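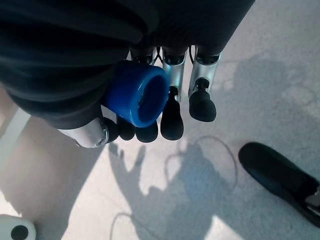 *A robotic hand holding a blue cup during the chore trials at Kulo. Photo: Kulo.*

**Kulo publishes results of household and workshop chore trials**

**Machines handle plain pick-up work well, but slow down badly when an object has to be turned or used**

November. Kulo, the independent testing workshop for home and light-industrial equipment, today released the results of its first chore trials for robotic hands. The report looks at one question: can a machine with fingers take over the small jobs that people do in kitchens, laundry rooms and repair shops?

The short answer in the report is "some of them, slowly." Over the course of the trials Kulo logged 3712 attempts at 51 separate chores. The chores were chosen from lists kept by households and by two small repair shops, which wrote down every hand task they did in a working week. Picking up a cup, putting a tool back in a tray, folding a dish towel and closing a jar were all on the list.

Of the 51 chores, Kulo rates 14 as ready for daily use with a person in the same building. Most of the 14 involve picking up one object of a known shape and putting it down somewhere else. Only 5 of them come from the repair shop list.

"We get asked every week whether people should wait for a machine before they hire help," said Jarmo Toivonen, who heads testing at Kulo. "For now I would tell them to hire the help. The machine can clear a table if you give it the evening. It can't clear a table, wipe it and notice that the salt is empty."

**What was tested**

The trials covered complete chores. A cup counted as cleared only when it was standing upright in the rack, and a dropped cup counted as a failed attempt even if the hand picked it up again afterward. Testers did not move objects into easier positions once an attempt had started.

Cups and bowls gave the best results of any group. They are light, they have an edge to hold, and a grip that is slightly off center usually still works. Towels and other cloth items were much less reliable. The hand could lift them, but laying them flat took several tries in most sessions.

Hand tools were the hardest group. A thin shaft lying flat on a bench leaves very little room for a fingertip to get under it, and a tool that has been picked up still has to be turned the right way around before anyone can work with it. Kulo scored picking up and using as separate chores for that reason. No chore that required using a tool made the ready list.
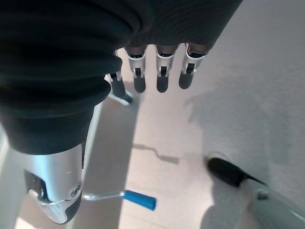
**What it means for shops**

Lahtinen, a repair business that contributed its task list to the project, had hoped to see more bench work on the ready list. Oskari Turunen, who runs the service counter there, said the results match what he saw when he visited the trials.

"Tidying up at the end of the day, yes, I could see that within a few years," Turunen said. "Taking the back off an appliance is another matter. My people do that by feel and they are talking to a customer at the same time."

The report advises small shops to look at the layout of their benches before they look at equipment. Tools kept in racks or shallow trays were picked up more reliably than tools left flat on the work surface, and that held for every type of tool in the trials. The same change tends to help human workers, and it costs very little.

**What it means for households**

For homes, Kulo recommends treating the present machines as helpers for one or two fixed jobs. Clearing cups and sorting cutlery into a drawer insert are the two chores the testers would trust most. Cooking, ironing and cleaning of bathrooms were left out of the trials entirely and will be looked at separately.

Noise, price and energy use are not part of this report. Safety around children and pets is also outside its scope, and Kulo asks that the ready list not be read as a safety approval.

Paavo Mäkelä, who wrote the household section, said speed remains the main complaint among the families who read an early draft. "They didn't mind a machine that makes mistakes with a plastic cup," he said. "They minded waiting for it."

**Next round**

A second round of trials is being planned with Welari, which will provide a furnished apartment for the kitchen and laundry chores. All the chores that missed the ready list will be repeated, and the tool chores will be split into smaller steps so that the report can show where each one goes wrong. Thiện Sầm will lead the bench work and is collecting task lists from shops that want to take part. Shops of any size may send one in.

**Getting the report**

The full report, with the chore list and scoring rules, is free on request from the Kulo press office. Printed copies are available to schools and libraries. The workshop will also hold an open house on Sunday, when visitors can see the test benches and ask the staff questions. No registration is needed.

**About Kulo**

Kulo tests equipment for homes and small workshops and publishes its findings for the general public. It does not sell or repair the products it tests.

**Press contact:** Eero Peltonen, Kulo press office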